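**Small wooden drying stand for the sunroom, is it worth the table space?**

**blazena_s**

Hello all. I have a question about drying small things indoors. We have a sunroom with two lounge chairs and one light wood table, and I want to keep a little drying stand on the table in place of the big folding rack, which takes all the floor. The stand is very simple: flat base, two dowels and a crossbar on top. I paid 900 crowns for it in Movholm and my sister says this is too much for three sticks.

My plan is one hanger for a shirt or blouse, and hand towels over the bar with clothespins. The pink towel is the problem. It is fluffy and it slides down when I turn my back. How do you fix a thick towel on a thin bar?

Pictures are below. The base is 37 cm long, if it helps.

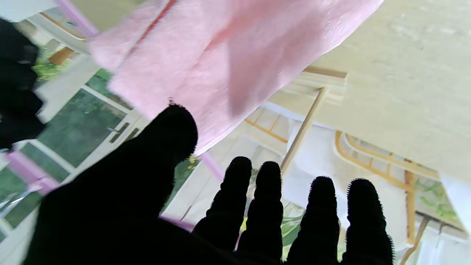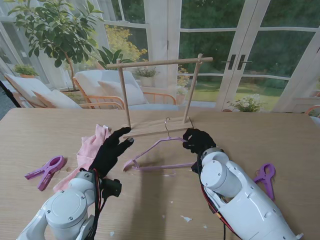

*The pink cloth in both; the stand, lavender hanger and purple clothespins are in the second one.*

Thank you for every advice.

Blažena Skála

---

**marsden_attic**

Nice light in there. For the towel, fold it so that one third is behind and two thirds in front, then put the pins at the two ends of the bar. Yours has some length outside the uprights, so use it. If you put the pins in the middle, the corners pull down and the towel walks.

900 is a lot, your sister has a point. I made mine from a broom handle.

---

**Drahomira P.**

I disagree with the thirds. With terry cloth you want it even on both sides, otherwise the heavy side wins, pins or no pins. I dry my face towels in this way for many years.

What I would worry about is the table. A damp towel on a low stand will drip on the wood. Put a tray under, or at least an old dishcloth. I have a gray ring on my own table from exactly this and sanding did not take it out.

Drahomíra Paulík

---

**marsden_attic**

> With terry cloth you want it even on both sides

Even is fine if it comes out of a spinner. By hand wringing you never get both halves equally wet. But OK, we can both be right.

---

**blazena_s**

Thank you both. I tried the even way in the evening and it stayed until morning, so Drahomíra wins the first round :) I will still try the thirds when I have a lighter towel.

About dripping: I spin everything first, but you are right, I will look for a tray. Is there any which fits a 37 cm base and doesn't look like a cafeteria?

---

**tilde_o**

Grirkero had a low metal one in July, gray enamel, I think the small size was 40 by 30. Check the inside measure before you buy, mine has sloping sides and lost a few cm.

Also, plastic hangers in full sun become brittle. I had 2 of them break at the neck after one summer behind glass. Keep the hanger in a drawer when nothing is on it.

---

**kettle70**

Sorry but I don't see the sense of the whole thing. A folding rack holds a full wash and this holds a towel and a blouse. If the floor is the problem, hang the rack from the ceiling on a pulley. Mine is by Flekau, it goes up to the ceiling and I forget it is there. Cost less than 70 euros with the rope.

---

**blazena_s**

@kettle70 The ceiling is glass, I have nothing to screw into. And the full wash goes to the cellar. In the sunroom I want only the small things, the ones I wash by hand and need again next day.

@tilde_o I didn't know this about the hangers, thank you. Does it happen also to clothespins? Mine are plastic too.

---

**tilde_o**

Yes, the same. The spring holds but the legs snap. I changed to wooden ones, though they can leave a mark on pale fabric if they are old, so try one on a rag before you put it on the pink.

---

**Drahomira P.**

Or boil the wooden pins once before first use. Then let them dry completely, one full day at least.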